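The Lamp With Three Birthdays

A dealer's label is a kind of short story, and the one hanging from the lamp in Begoña Arrieta's shop in Moya had a good deal of plot. Bronze base, it said, patinated by hand. Leaded shade, original. From the workshop at Gravdale, early twentieth century, "of the highest rarity."

I have now seen three lamps from Gravdale of the highest rarity. I wasn't looking very hard.
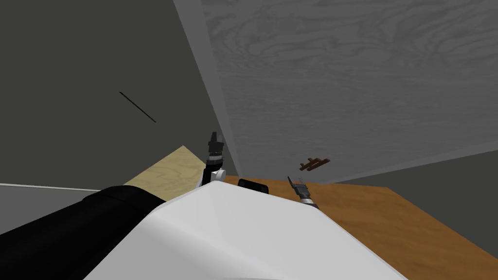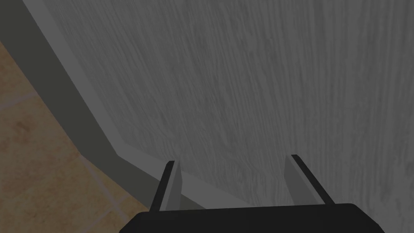
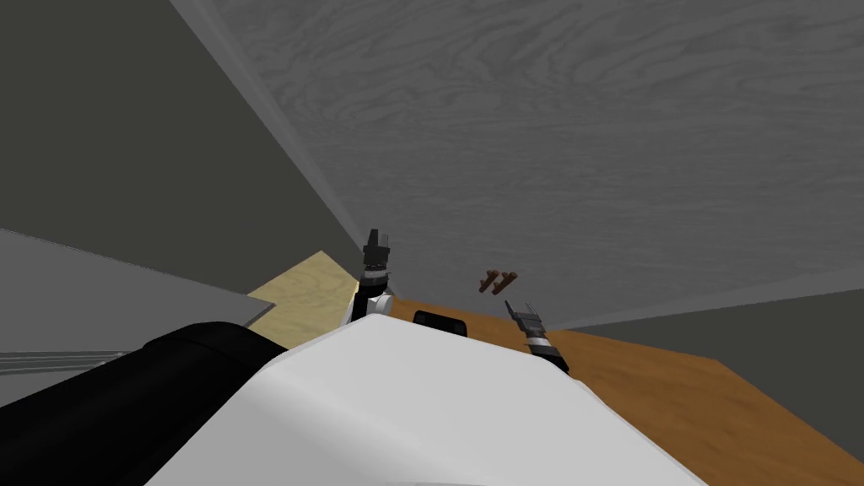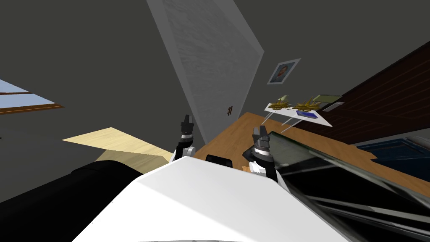
Robot grippers and gray wood grain, in four simulated views.

Arrieta, to her credit, didn't write the label. It came with the lamp, which came from the Urkix saleroom, which had it from an estate where it had stood on a piano for as long as the heirs could remember. How long could they remember? The catalog entry doesn't say. "Family tradition" is a phrase that does heavy lifting in this trade, and it never seems to get tired.

The asking price was 1,746, an oddly exact number for an object whose age can't be settled within thirty years. A similar lamp went for 500 the previous season, without the story. I asked Arrieta what the other 1,246 was buying.

"Confidence," she said, and offered me coffee.

The case for Gravdale rests on two things. The first is a mark under the foot, a small G inside a ring, worn almost smooth. The second is a book by Crescencio Salcedo, who spent his retirement sorting through what he believed were the workshop's order ledgers and decided that it made 36 table lamps before it closed. Collectors love that number. It is small enough to excite a buyer and large enough that another one can always turn up.

Salcedo's book is charming and I recommend it to anyone who likes old invoices. But he saw only part of the ledgers, and he says so himself in a footnote that I've never once seen quoted in a sale catalog. The pages for the last years were missing. He filled the gap by assuming that production went on falling at the same rate. That's a guess with a decimal point, and a whole market has been parked on top of it.

The mark is worse. Telmo Villanueva repairs leaded glass in Brurville and has had a number of these lamps apart on his bench. He told me the ringed G turns up on bases that were cast in at least two different ways, with two different kinds of screw. One base he took in had a mark so crisp that he could feel it with a thumbnail, on a foot that was otherwise scuffed to the bare metal.

"Either they only ever put it down on felt," he said, "or somebody got to it later."

He won't say which lamps. He has to eat.

Villanueva doesn't think they are all wrong, and neither do I. Some are lovely. The good shades have a slight unevenness in the green glass that's hard to fake and not worth the bother at these prices. My complaint is with how fast "could be" becomes "is." A saleroom writes "attributed to." The buyer drops the phrase when insuring the piece. The next catalog cites the insurance paperwork as provenance. Give it ten years and the lamp has a pedigree, all of it descended from one cautious cataloger who wanted to go home.

Adoración Montoya has bought and sold lighting of this period for most of her working life, and she finds my fussing tiresome. Her view is that people pay for a lamp they want to look at, and that the name is a courtesy. I'd find this easier to accept if the courtesy weren't on the bill. When I asked whether she would sell her own Gravdale lamp as "maker unknown," she laughed and changed the subject to wiring.

On wiring, at least, she was useful. The flex in most of these has been replaced, often more than once, and the old holes tell you things. A base drilled for a cord from the start has a clean channel. One that began life as an oil lamp or a candlestick usually has a hole that wanders. Ask to see it. A seller who'd prefer you didn't turn the thing over has answered you already.

I turned over the lamp in Moya. The channel was clean, the mark was faint, and two of the screws didn't match the third. Arrieta watched me do it and knocked the price down to 1,000 before I had opened my mouth.

I didn't buy it. When I called in March to check the spelling on the label, it had gone, at a figure she preferred to keep to herself.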